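September 13, 2022
Posted by the Trildale diarist

So the sourdough is alive again! I fed it before bed, half expecting a sulk, and this morning it had pushed the lid clean off the jar and was creeping down the side onto the counter. I've been at this since February and I still get silly about it.

Today was a two-loaf day. I used the last of the Neltlow whole wheat (it drinks water like crazy, so I went up to 106 extra grams and the dough was still stiff) and gave it 4 folds before lunch. Total weight came out at 1,067 grams, which is too much for my small basket, but I squeezed it in anyway and paid for it later with a lump on one side like a bad haircut.
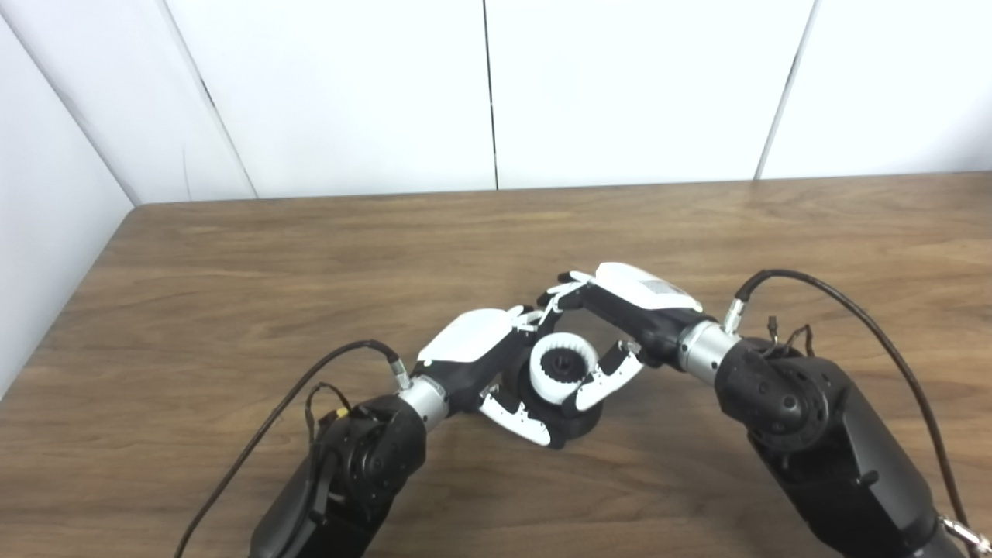

My sister thinks I should quit fussing and bake it colder, straight from the fridge, and she says the lump came from my shaping and had nothing to do with the basket. She may be right. She also says whole wheat needs a longer rest than I ever give it, and that one stung a little, as I'd cut this one short to get to Greco before they closed.

Anyway, the crust sang when it came out, all those tiny crackles, and I stood there in my socks listening to it. The second loaf weighed 917 grams baked and went into the freezer. I had the heel of the first one with butter and too much salt, standing up, and then another slice.

Need more flour by Friday. And a bigger basket.

Recent entries
Rye, round two
The tomato situation
Rain all weekend

Contact | Copyright 2022 | Back to top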